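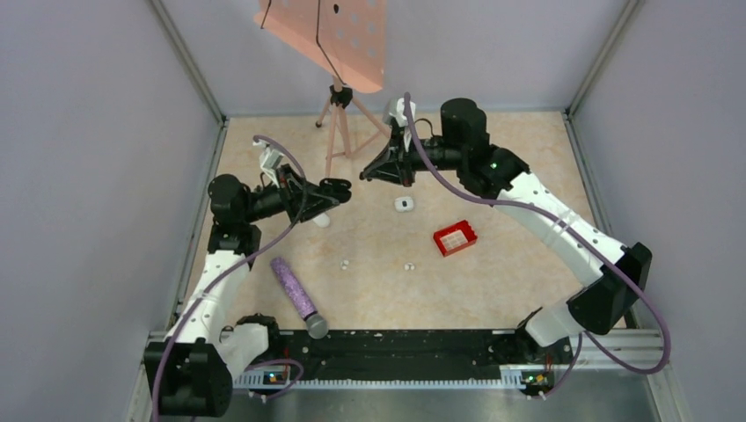 The night bus is coming back to Ivero

Good news for anyone who has ever walked home from Sodard in the rain with their shoes in their hand (me, twice, and I'm not proud of the second time). The late Route 17 starts running again in April, and it's going to go all the way out to the Cui Road turnaround, same as it used to.

If you moved here in the last couple of years you may not even know there was a night bus. There was! It left the Sodard train station after the last few trains came in, crept up the hill past the hospital, and dropped everybody off between there and the far side of Ivero. Nurses rode it, kitchen staff rode it, and so did a whole lot of teenagers who had told their parents they'd be home an hour earlier. Then the bus company, Virkotar, cut it along with a bunch of other late trips, and after 9:40 at night you either had a car, had a friend with a car, or paid for a cab.

I went to the public meeting at the town hall last month and it was packed. People were standing along the coat racks. A petition with 951 names on it got handed over at the start, and then for most of two hours people got up and talked about getting home from work. I'd expected a lot of shouting and there was a bit, mainly over the parking lot, which wasn't on the agenda and seems to come up at every meeting anyway. The bus part was pretty calm. Virkotar said they had the drivers again and could bring the late trips back if the town chipped in for the first year, and the town said okay.

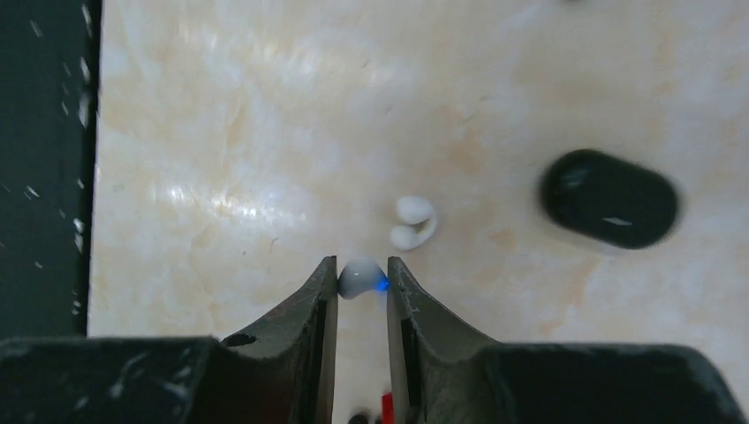

So how late will it run?

The last bus leaves Sodard station at 12:25 a.m., ten minutes after the last train is due in. If the train is late, the driver is supposed to wait up to 17 minutes for it, and after that the bus goes.

There are three trips a night in each direction. Going out from Sodard you've got 10:15, 11:20 and the 12:25. Coming the other way, from Cui Road, it's 9:50, 10:55 and midnight on the dot. I asked if there'd be anything earlier to fill the gap after the regular day service ends, and the answer was "we're looking at it," so I wouldn't plan your life around that one.

You'll pay the regular fare, and day passes work until the last trip even though it's technically the next day by then. Monthly passes are good too. Cash is fine but bring something small, the drivers can't break big bills at that hour.

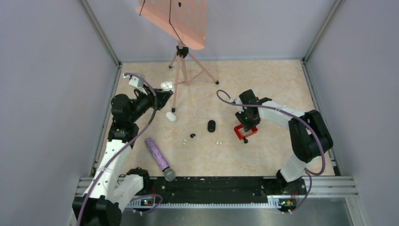
Where it stops

Mostly the same stops as the daytime 17, with a couple of changes. The stop outside the old post office is closed while they dig up the water main, so for now you get on across the street by the pharmacy. The hospital stop moves from the side street to the main entrance after dark, and I'm really glad about that, because the side street has exactly one working light and it flickers.

Past the hospital you can also ask the driver to let you off between stops. You have to go up front and say so before your spot, and they'll pull over if they think it's safe. They used to do this on the old night bus as well, sort of unofficially, so it's nice to see it written down in the timetable!
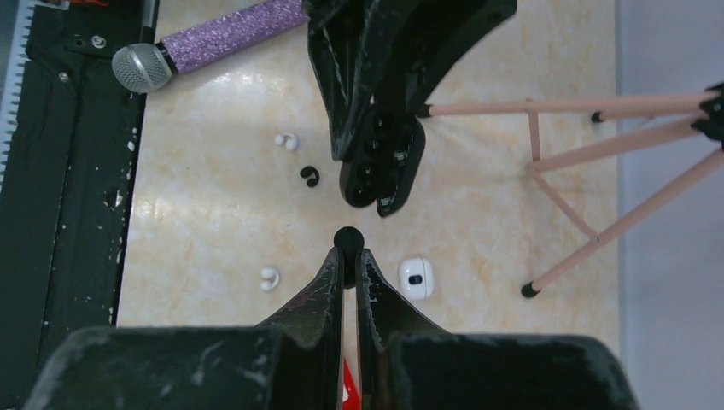

The one thing people grumbled about after the meeting was the school end of town. The bus turns off before it gets there, and if you live past the water tower you've still got a 15-minute walk on a road with no sidewalk on one side. Somebody asked for a loop and was told it would add too much time to each trip to make the train. I can see the problem, but I also wouldn't want to do that walk in February.

The town has set aside money for twelve months, and after that they'll look at how many people are riding. Virkotar would like to see 100 riders a night across all six trips. That sounds like a lot to me for a wet night in the middle of winter, though the buses they're using seat 60, so it isn't a question of room. When the old service was cut, the late buses were carrying fewer than that, but half the restaurants by the station hadn't opened yet and the hospital had a smaller night shift.

Paper timetables will be at the library front desk and in the rack by the ticket machines at Sodard station before the first run. The one posted at the Cui Road shelter right now is the old one, left over from before the cut, so please don't go by that. I'll be on the first 12:25 out of Sodard, probably with takeout, and I'll write up how it goes.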